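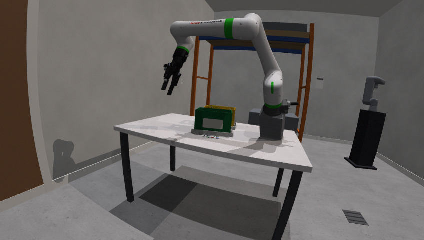
Marloes Wuyts has a rule for visitors: before she answers any question about robots, they must fold a towel. I folded mine in her kitchen, badly, and she looked satisfied.

"You did not think about it," she said. "You found the corners with your fingers while you were talking to me. I would need months to write down what you just did."

Wuyts plans the work cells at Podano, a company that sorts returned goods for web shops. Before a real arm is moved, she builds the job on her computer: the arm, the table, the bins, the rack behind. She runs it there many times and changes what does not work. I had asked to speak with her for a simple reason. My neighbors believe that in a few years a machine will empty their dishwasher, and I wanted to know from someone who works with these arms every day if they are right.

Her first answer was no. The second one took most of the afternoon.

"If you give me two bins and a table, and the things always come from the same side, I am happy," she said. "I can give you a good cell for that. The arm takes a thing, it puts it in this bin or in that bin. It is boring work and people do not want to do it for eight hours."

And in a house?

"In a house there are no bins. There is a chair with a coat on it. Yesterday the chair was in another place."

She told me about a test from last October, at the Bolthorpe site. The task was to sort small boxes and soft bags. In the simulation the arm made 3774 picks over one weekend, and she was very pleased with the result. Then the same program went to the real cell. Of the first 700 picks, 40 went wrong, and nearly all of them were bags. "A bag on my screen is a polite bag," she said. "The real one has air inside, and it moves when you touch it."

Şükran Keskin had come in during this story and put her shoes by the door. She is a shift leader at Bolthorpe and has known Wuyts for years. She was the person standing beside the real cell on that day.

"I had to open the gate, take out the bag, close the gate, press start," Keskin said. "After lunch I asked Marloes if I am helping the robot or the robot is helping me."

The two women do not agree on everything. Keskin thinks that the shop floor is already half solved, and that the engineers are too modest. The new program, which they call Horobets, asks for help when it is not sure, and she finds this a big difference. On her last shift before our talk it called her 22 times. "Before, it dropped the bag and continued, very proud. Now it waits. I can work with a colleague who waits."

Wuyts is more careful. For her a machine that calls a person so often still needs this person close by, and the cost of that must be in the calculation. She also worries about cleaning. Who wipes the table under the arm, who empties the full bin, who picks up the label that fell on the floor? "These are chores too," she said. "We forget them because they have no name in the project plan."

I asked both of them which job at home they would give away first. Keskin said the socks, at once. She has three sons. Wuyts thought for a long time and said she would like something to carry the laundry up the stairs - only carry, no folding.

"But stairs," she said then, and shook her head.

She will try the soft bags again this summer, with other gripper fingers and with a worse simulation. By worse she means closer to the real thing: bags that slide, bins that stand a little crooked. Keskin has offered to come to the office and move the bins herself when Wuyts is not looking.

When I left, my towel was still on the table. Keskin had folded it again.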